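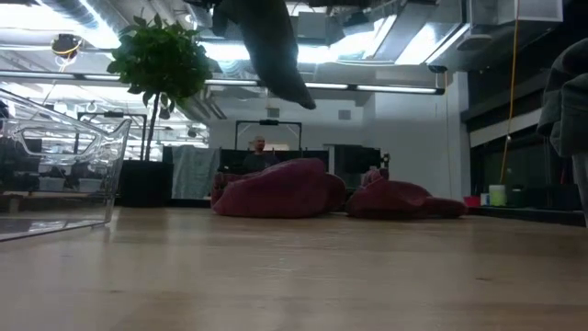
Damir Papadopoulos thinks we're eleven years from a machine that can put away a household's stuff without being babysat, and he told me so before I had my coat off. Eleven! I said he was being gloomy and we argued all the way through lunch.

Fri 25 April. I keep going back and forth on it tonight. Two arms, one table, a clear plastic bin – it sounds like the easiest chore in the world. My nephew could do it at three. But see-through plastic is mean to a camera, you look at the side of the bin and get the room behind it instead, a bit bent. I love that this is the hard part! I always figured it would be something grand, like stairs.

Damir's figures from the Mosorley trial: 600 tries at tidying small items into a bin, 415 good ones. He calls that a failing grade. I call it wonderful. I don't put my own socks away at that rate.

Shop floors will get there first, I think. Same shelf, same boxes, no cat. Laundry last. I want to go back in May and ask about towels.

Must return Damir's umbrella. Rice for dinner again.

3 comments

Madigan: Towels are fine, fitted sheets are where it all ends.

skoleton: 415 is great until it's your good glasses

Madigan: ok fair

Shares: 11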